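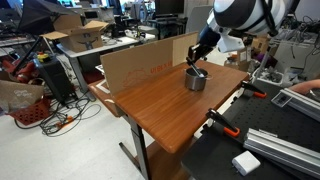
# Keeping the tool inside the pot: a stirring constraint in Skaden

Stirring looks like a circle, and a circle is easy to plan. The trouble is the wall. A utensil held in a gripper sits at an angle, so the tip and the wrist trace different paths, and a plan that is fine for the tip can push the shaft into the rim.

You need Skaden running with a calibrated arm and a working gripper driver. Do the simulator steps first.

## 1. Define the tool frame

Close the gripper on the utensil and measure from the jaw center to the tip. Put the offset in `tool.yaml`:

```
tool:
 parent: gripper_center
 tip_offset_mm: [0, 0, 180]
 tilt_deg: 25
```

Use your own numbers. If the tool slips in the jaws later, this file is wrong and you have to measure again.

## 2. Model the pot

Don't use a mesh. A cylinder for the inside wall and a ring for the rim are enough, and the planner checks them much faster. Handles go in as separate boxes. Forgetting them is the most common mistake - the wrist clears the rim and then clips a handle on the way out.

## 3. Add the rim constraint

```
constraints:
 - type: shaft_through_ring
 ring: pot_rim
 clearance_mm: 12
```

This keeps the whole shaft inside the ring for as long as the tip is below the rim. Turn it on after the approach move, or the planner will report that the start state is invalid.

## 4. Set the control loop

Run the impedance controller at 300 Hz. Keep stiffness low in x and y and higher in z. Maricruz Espinoza's default profile, `soft_lateral`, is a good starting point.

## 5. Test

1. Play the path in the simulator and look for red segments.
2. Run it on the arm at low speed with the pot empty.
3. Check the log for lateral force peaks.
4. Raise the speed one step at a time.

## If it fails

`E387: no path inside ring` means the clearance is too large for the tilt. Lower the tilt before you lower the clearance.

If the path jumps between two elbow positions, lock the elbow with `prefer_branch: current`. Henrique Coelho has a patch for this in issue 1427, but it isn't merged yet.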